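Demonstration Operators (Teleoperation and Hand Guiding), Part Time
Predau Manipulation Group

Predau is recruiting 6 demonstration operators for the Hivis data project. Operators record short manipulation tasks on tabletop robot arms, either by remote control from a leader arm or by hand guiding. The recordings are used to train control policies by imitation. The positions are paid, on site, and open to applicants with no robotics background.

Scope of work

Each operator is assigned a station for the length of a shift. A station consists of one follower arm, one leader arm, a task fixture and a workstation for logging. The leader arm has the same joint layout as the follower, at the same scale. The operator moves the leader, and the follower reproduces the joint positions. Joint angles, gripper opening and video are logged together for each episode.

Hand guiding is used for a smaller share of tasks, mainly slow approaches and contact motions where the delay between leader and follower affects the result. In this mode the follower is set to low torque and the operator moves it directly, holding the link behind the wrist. Hands must stay out of the wrist camera view while recording is active.

Task families in the current phase:

Kitchen tasks: pick and place of cups, plates and small pots; doors and knobs on play kitchen units
Container tasks: approach, grasp and release of upright cylindrical objects
Sorting tasks: small parts into trays, by shape or by color
Recovery tasks: starting from a poor grasp or a bad approach and correcting it

The kitchen tasks have the longest queue. New operators start there after training. 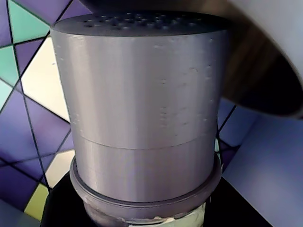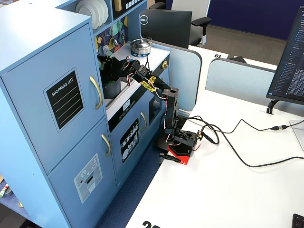

How long does it take to learn to run the arm from the leader?
Most operators record usable episodes by the end of the second training shift. Speed comes later and is not assessed during training.

Duties

Reset objects to the start layout given on the task card before each episode.
Record episodes at an even pace, without pauses in mid-motion. A pause of more than two seconds ends the episode and it is recorded again.
Mark each episode as success, partial or failure. Failures are kept. Do not delete an episode because the grasp slipped.
Enter a one-line text instruction for each task variation, in plain English, for example "put the cup in the sink."
Inspect cables and gripper fingers at the start of the shift and report loose screws, frayed insulation or a joint that runs warm.
Run the joint zero check when taking over a station, and again after any collision.

The target for an experienced operator is 200 accepted episodes per shift on short tasks. Long tasks (more than one object, or a door plus an object) are counted separately and have no fixed target. Pay does not depend on episode count.

Requirements

Age 18 or over, with the right to work at the Darnano site.
Steady use of both hands for repeated small movements. Left-handed applicants are welcome, and leader arms can be mounted on either side.
Normal or corrected vision at desk distance.
Able to sit or stand at a desk for up to 90 minutes between breaks. Desks are fixed height; stools and footrests are provided.
Able to follow a written procedure exactly and to note any departure from it.
Basic computer use: opening a terminal, typing a command from a sheet, renaming a file.

Useful but not required

Prior work with remote-operated equipment of any kind, including cranes, drones or inspection crawlers.
Assembly, sewing, dental lab or instrument repair experience.
Some Python. Operators who can read a stack trace may be asked to help with station setup at a higher rate.

Training

Training is paid at the full rate and takes three shifts. The first covers electrical safety, the stop button, joint limits and the zero check. The second covers leader control on a practice fixture, starting with free motion and moving on to single-object grasps. The third is recorded work on a live task card, with review of every episode by a lead operator. Applicants who do not reach the acceptance rate in the third shift may repeat it once.

Common faults at this stage are closing the gripper before the wrist is level, overshooting the object and returning, and looking at the follower directly when the task card calls for camera view only. In camera view tasks the operator works from the screen, so that the recording contains enough information for the policy to repeat the motion.

Hours and pay

Shifts are four hours, morning or afternoon. The morning shift starts at 8:30 and the afternoon shift at 1:30. Operators work between three and five shifts a week, fixed one month ahead. Two shifts in one day are not permitted, to limit strain on the wrist and shoulder. There is a 10-minute break in each hour of recording, and it is counted as paid time.

The rate is $23 per hour. Lead operators receive $27. The contract begins in November and runs for 8 months, with a possible extension depending on the next project phase. The site has a bike rack and a small lot; parking is not guaranteed for the afternoon shift.

Data and privacy

Cameras are aimed at the task area, but hands, forearms and nearby parts of the room can be recorded. Operators sign a consent form before the first shift. Audio is not recorded. Episodes carry an operator number in place of a name, and the list linking the two is held by the site lead. Operators are asked not to wear rings, watches or printed sleeves during hand guiding. Plain sleeves in two sizes are kept at each station.

How to apply

Send a short resume and a note stating preferred shift, dominant hand and earliest start date to Gilberto Rengifo, site lead, Predau, Darnano. No cover letter is needed. Use the subject line "Hivis operator."

Selected applicants are invited to a 40-minute trial at a station in the Ríos room, second floor. The trial consists of a short briefing, ten minutes of free practice and two scored tasks. Scoring is based on smooth motion and on following the card. Completion time is not scored. Travel within the county is reimbursed on presentation of a receipt.

Applications are reviewed in the order received until all positions are filled. Applicants who are not selected may ask to be kept on the list for the next phase.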